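We use cookies to keep you signed in and to remember your preferences. By continuing to browse you accept this. Manage settings | Accept

Members' Forum > Visits and Demonstrations > Open day at the Trivemthorpe automation center

drallby_secretariat wrote:
Members who attended the open day at Trivemthorpe are invited to submit their observations in this thread. The association intends to forward a consolidated response to the host before the November meeting. Please confine remarks to the demonstration program, the access arrangements, and the suitability of the site for a second visit. Claims for travel are handled separately and should not be posted here.

millrace_ops wrote:
On behalf of our plant I wish to record thanks to the host. Our party was received on time and the introductory talk kept to its schedule. The demonstration of hand-guided collection was of direct interest to us. Our packing line handles small cartons in mixed sizes, and we have been asked by management whether a person working with a hand-held gripper could supply enough recorded motions to train an arm for the same task. The presenter stated that 4000 recordings had been gathered for the shelf task alone. I would have welcomed a written summary of how many of those were rejected.

quillon44 wrote:
I must respectfully differ with the previous member on the value of the session. The figure of 4000 was given without any indication of the time spent or the number of operators. A member considering such an investment cannot proceed on that basis. I put the question during the discussion period and was referred to the Yau handout, which does not address it.

millrace_ops wrote:
The Yau handout covers the equipment only. My understanding is that the operating figures are in the Asberg paper, which was offered at the registration desk. Our party collected 2 copies. I can send one to the secretariat.

quillon44 wrote:
I was not offered the Asberg paper. If it was available, an announcement should have been made to the whole group.

drallby_secretariat wrote:
The point regarding the paper is noted. The secretariat would be grateful to receive the copy and will place it in the document library once the host has given permission.

tarn_and_sons wrote:
Our comments concern access. The directions issued with the invitation brought visitors to the loading gate, where there is no reception. We walked back to the front entrance and missed the first part of the safety briefing. Two of our staff were later asked to sign a form that should have been signed on arrival. We do not regard this as a serious failing, but the directions should be corrected before they are issued again.

As to the demonstration itself, we found it instructive. Our staff had expected fenced cells and found people at work with equipment in their hands. One of our supervisors tried the gripper and reported that the trigger was heavier than expected over a long turn.

ledger_house wrote:
I support the remarks on directions. I also ask that group size be reconsidered. There were eight in ours, and those at the back could follow very little of what the operator was doing at the shelves. The host had announced a limit of seven.

quillon44 wrote:
A larger group would be acceptable if a screen were provided. The limit is less important than the line of sight.

ledger_house wrote:
A screen would not have helped in our case. Questions were being put and answered at the shelves, in an ordinary speaking voice, and we could not hear them. I maintain that the limit should be enforced.

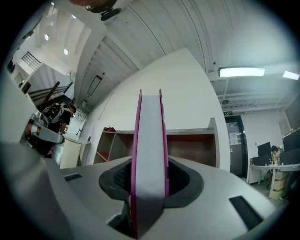
Page last changed: 23/10/2020

The tool has a flat white finger with a pink strip along each long edge, set in a dark collar on the gray body. The low shelving used for the exercise is behind it, along the white partition. Members who have not attended may find this useful when reading the comments on reach and grip.

tarn_and_sons wrote:
Thank you. Could the host confirm whether the finger is a replaceable part? Our interest is in the cost of wear over a full season.

millrace_ops wrote:
We put that question on the day. The answer given was that the finger can be changed without returning the tool, but no price was stated.

drallby_secretariat wrote:
Both questions will be included in the response, together with the request for rejection figures, the correction to the directions, and the matter of group size. As members have expressed differing views on a screen, the response will record both. Further comments may be added until the thread is closed.

quillon44 wrote:
I am content with that, provided that the number of operators is also requested.

drallby_secretariat wrote:
It has been added to the list.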